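Javico Kitchen List archives
Home | Threads | Search | Subscribe | Help
Search this list Go

Subject: Re: [kitchen] Hard water and the great dishwasher question

> My dishes come out looking like they were dusted
> with flour. The water report for Koltirgate says 342 parts
> per million, and I'm told that is high. Do I need a
> softener? The guy from Hoekstra quoted me 1,000
> dollars before he had his shoes off.

Welcome to Koltirgate, where the water is practically a side dish.

342 is high. I lived with almost the same number in Trernham for 18 years and never bought a softener, partly on principle and mostly out of cheapness. What I did was quit the dishwasher for anything I cared about and go back to the sink and a rack. 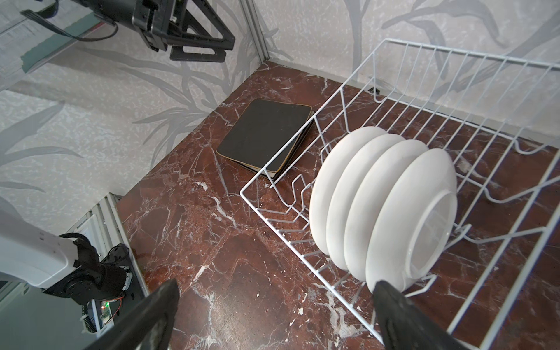

White dishes in the rack, on edge.

Before you spend any money, soak one of the bad plates in plain white vinegar. If the film comes off, it's minerals and you can live with it. If it doesn't, the glaze is probably etched, and no softener on earth will bring it back. I have a set of drinking glasses in that condition. I tell guests they're frosted.

Next, check whether your dishwasher has a salt compartment. Mine had one for 3 years before I read that page of the manual. Use the coarse salt made for it and skip the table kind. Rinse aid does more than I wanted to admit, having called it a racket on this very list.
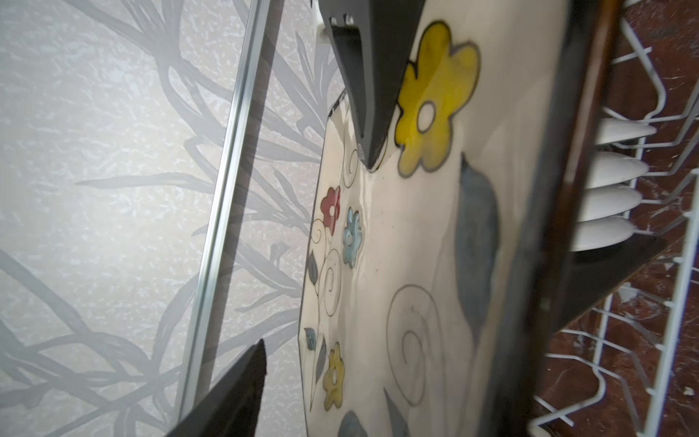

Anything hand-painted I'd keep out of the machine no matter what your water is like. Hot water, strong detergent and a long cycle will take the shine off in time, and the box saying "dishwasher safe" was written by somebody who wanted to sell you the box.

If you still want the softener after all that, get a second quote, and ask what the salt runs per month. They get vague at that point.

> Also, does it matter for coffee?

Yes, but that's a different thread and people get hurt in it.

Contact the list owner | Copyright Javico Kitchen List | Back to top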